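Clitari Five-Finger Hand, Left and Right Pair

Item no. 2206
Sold by Likard Robotics Supply

The Clitari is an articulated five-finger hand for humanoid arms. It comes as a left and right pair with wrist rings, two cable sets and a printed setup guide. Order the cuff adapter separately if your arms use a different bolt pattern.

Price per pair: $2300
Ships in: 4 business days

Tabletop trial with a plush toy and a plate

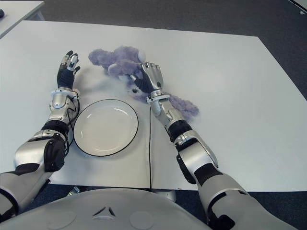 Likard bench team
Product testing

We put the pair on our bench arms and ran our usual soft object set. Long-fur plush is the part of that set we care about most. It gives under the fingers, and it hides the edges that a hand camera would normally pick out. The right hand works from above, with the fingers bent over and the thumb and palm pressed into the fur. The left hand stays open beside the toy.

For comparison we ran the same set with the Zoro two-jaw gripper, item no. 77. The Zoro is quicker to set up and costs less. On boxes and bottles we would still pick it. On plush it tended to pinch a tuft of fur and let the body slip, so we had to lower the approach height and close more slowly. The Clitari needed less tuning there, but its thumb angle has to be set before each new object type.

Cable routing matters more than we expected. Leave slack at the wrist and check it with the arm fully extended. A line that hangs from the forearm can end up lying across the work area, and it should be clipped back before you run anything with a dish or cup on the table.

Both hands ran from one Yuan controller. Firmware from February or later is required for paired use. Older units will drive one hand only.

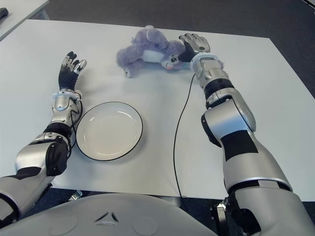

What is in the box

Left hand and right hand
Wrist rings, one per hand
Cable sets, one per hand
Hex keys and spare fingertip screws
Setup guide

Not included: controller, arms, cuff adapter, cable clips

Returns

Unused pairs can be returned in the original packing. Hands that have been bolted to an arm are covered for repair or exchange only.

Page updated 26th October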